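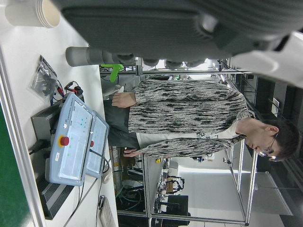
Paper cups and a bundle of red and black cables on the desk

How long before you skated properly again after a knee ligament?

I tore mine in May playing for our rec side in Tullell, and the physio has me on the bike and wobble board. I've got 14 sessions booked and I've done 7. The club wants to know if I'm in for the first match and I haven't a clue what to tell them – did anyone here go back in their first season? 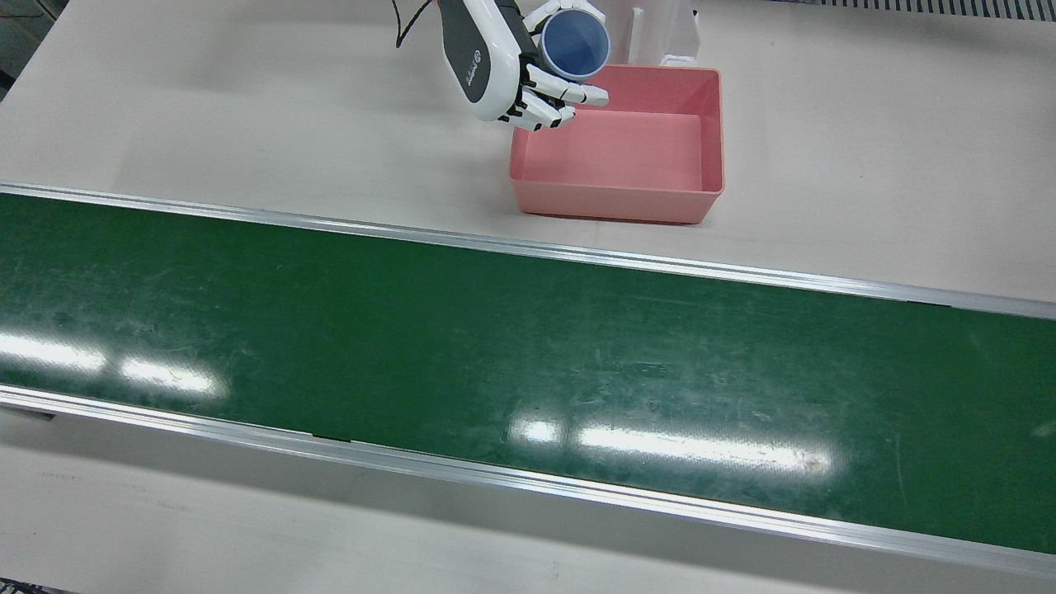
Posted by Sibel Soylu | August 23, 2019

Glenys Pritchard
Oh you poor thing! I did mine two winters ago and was off the ice for nearly 145 days (I kept a diary, sad I know). Skating in straight lines came back fast, but stopping on the bad side took ages. Tell the club no for the first match and let them be pleased if you turn up later. And do the boring exercises – I skipped mine and paid for it.

Gion Auer
Get a brace. Mine was fine.

Sevim Uysal
Ask your physio for a hop test before any contact. Mine wouldn't sign me off until both legs matched, and I was cross at the time but I've had no bother with it.

Related
Skate sharpening near Skadine
Shoulder pads for small adults

Contact us | © Priko | Back to top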